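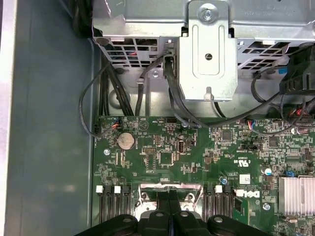
Huiling Ren
Before any parts are ordered, please confirm whether the slow access is limited to the shared folders or also affects logins. The two have different causes, and the original post does not separate them.

Posted by Gornavik Office, 5 May 2020
Our office keeps its client records on an older Dell server. Following a change of internet provider, staff working from home report that shared folders take up to 3 minutes to open. Staff in the building have no such difficulty. The server was last serviced in December. We would like to know whether the machine should be replaced or whether the fault lies elsewhere. In response to the comment: logins are normal, and only the folders are slow.

Huiling Ren
Thank you for the clarification. If folders open promptly inside the building, the server and its drives are unlikely to be at fault, and I would not recommend replacement on this evidence.

File sharing over a remote connection is sensitive to delay. Each time a folder is opened, the computer sends many small requests and waits for a reply to each. A folder holding 189 files may seem modest in the office and still open slowly from home. I suggest the following, in order:

Ask the provider for the upload speed at the office. Download speed is the figure usually advertised, but remote staff depend on upload.
Have 2 employees test the same folder from different homes at the same time of day, and record the results.
Turn off file previews on the home computers.
Review the packet size setting on the remote connection. A change of provider often requires a lower value - the provider's support desk should be able to state it.

Please make one change at a time and keep a written note of each.

Postach
We had this and restarted the router. It was fine afterward.

Aranka Nyitrai
I agree with the first reply as to upload speed. I would add that large folders should be divided by year where the records policy permits. Staff who need a single document may also be given a direct shortcut to it - this avoids loading the full list.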